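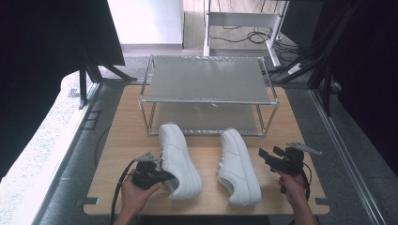 Two shoes and the rack, both grippers in hand

Shoe rack demos for a student project, how much to vary the start?

Posted by Vasilis Berisha, 3 October 2020

Our robotics club is teaching a two-arm policy to put a pair of sneakers on a small metal rack. We record by hand with two grippers. So far we have 384 demos and the goal for January is 1,590. In almost all of them the shoes start side by side with the toes toward the rack. The policy does fine on that and fails if a shoe is turned much. Do we throw these out and start over, or just add to them? Both shoes are plain white and so is some of the stuff near the table, if that matters.

3 answers

Dragica Golob
Keep them. Record 200 more with the shoes at random angles and train again before you plan the rest. We did the same kind of task at Pasgate and the second batch of 200 told us more than the first.

Include some starts with a shoe on its side.
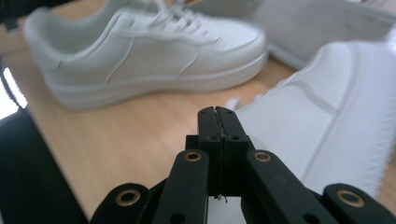
Those need a different grasp, so decide as a group which part of the shoe you go for and have everyone do it the same way. When half of our people took the heel and half took the side, the policy went in between and closed on nothing. Also go through the wrist video from each gripper. If the fingertips hide the part you are grabbing, come in from another angle. White on white was a smaller problem for us than the grasping.

rothe_lab2
Get colored shoes. White ones blow out under a window.

Vovix
Agree with keeping the old ones. I would write down the start pose for each demo, even just "straight", "turned" or "side" in a spreadsheet. We didn't and had to rewatch about a third of ours. Lock your exposure too if the software lets you.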